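Versión 2 del catálogo. Las fichas de la versión anterior siguen en `archivo/` y no se corrigen.

# Drokska: catálogo de objetos pequeños en cubeta

Vocabulario y fichas descriptivas en español para objetos domésticos de tamaño de mano: alimentos, útiles de limpieza, envases, piezas de juego. El catálogo contiene 687 fichas. Cada una recoge un nombre preferente, sus variantes, el color, la forma general y el acabado de la superficie.

## Contenido

| Ruta | Descripción |
|---|---|
| `fichas/` | Una ficha por objeto, en YAML |
| `vocabulario.csv` | Términos admitidos, con variantes |
| `colores.csv` | Nombres de color y equivalencias |
| `dudas.md` | Objetos sin identificación cerrada |
| `archivo/` | Versión anterior, solo lectura |

## Campos de la ficha

- `id`: entero. Los objetos dados de alta en la versión 2 empiezan en 1.000; el punto se omite en el archivo.
- `nombre`: sustantivo en singular, sin marca comercial.
- `variantes`: lista, puede estar vacía.
- `color`: uno o dos valores de `colores.csv`. El matiz va detrás: `azul grisáceo oscuro`, nunca `oscuro azul`.
- `forma`: texto libre, una línea.
- `acabado`: `mate`, `brillante`, `poroso`, `translúcido` o `sin determinar`.
- `masa_g`: opcional. Límite de admisión: 400.
- `certeza`: `alta`, `media` o `baja`.

Ejemplo:

```yaml
id: 1032
nombre: racimo de uvas
variantes: [uvas]
color: [morado oscuro]
forma: granos redondos agrupados
acabado: brillante
certeza: alta
```

## Criterios de nomenclatura

1. Se nombra lo que se reconoce. Si solo se aprecia la forma, el nombre es la forma (`bloque`, `tira`, `objeto rectangular redondeado`) y `certeza` baja a `media` o `baja`.
2. El material no forma parte del nombre salvo que esté comprobado con el objeto en la mano. «Tipo esponja» se admite en `forma`; «de espuma» no.
3. Los alimentos se registran por su aspecto. El catálogo no distingue entre pieza natural e imitación.
4. Las marcas de uso del recipiente (roces, vetas claras, manchas) no generan ficha.
5. Un elemento brillante pegado a un objeto mayor se anota en la ficha de este último.

## Posición

Las posiciones se indican respecto a la cubeta tal como aparece en la vista: borde superior, borde inferior, pared izquierda, pared derecha. Para objetos alineados se recorre la fila de izquierda a derecha. No se usan distancias. Un objeto inclinado se marca con `inclinado: sí`, sin ángulo.

## Revisión

Solange Bailly mantiene `vocabulario.csv`. Hervé Poulain revisa los colores. Las propuestas de término nuevo se envían con al menos una ficha que lo use; las que llegan sueltas se cierran sin respuesta. La última unificación de plurales se hizo en julio y afectó sobre todo a frutas.

## Limitaciones conocidas

- Los amarillos vivos y los anaranjados se confunden en fichas antiguas.
- `tira` agrupa objetos demasiado distintos. Pendiente de dividir.
- Las piezas translúcidas suelen quedar como `sin determinar`.
- Faltan variantes americanas en útiles de limpieza.

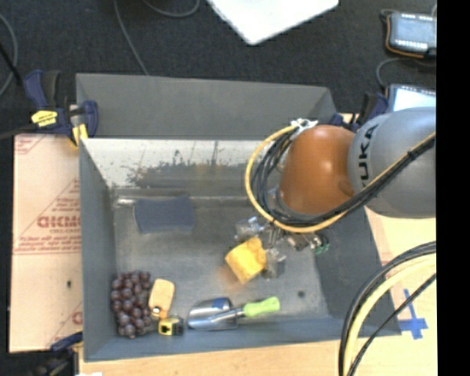
## Categoría: objetos mixtos, cubeta gris

Términos aplicables: `racimo de uvas`, `almohadilla`, `bloque`, `tira`, `objeto rectangular redondeado`.

Las uvas, de color morado oscuro, se sitúan contra la pared izquierda, en la fila inferior. El objeto contiguo se registra como `objeto rectangular redondeado`, tostado claro, `inclinado: sí`; el detalle oscuro y brillante de su extremo inferior va en la misma ficha, según el criterio 5. La almohadilla azul grisáceo oscuro lleva `forma: aproximadamente rectangular, lados largos algo cóncavos, tipo esponja`. El bloque es `amarillo vivo`, con `certeza: media`. La tira plateada junto al borde posterior queda en `dudas.md`.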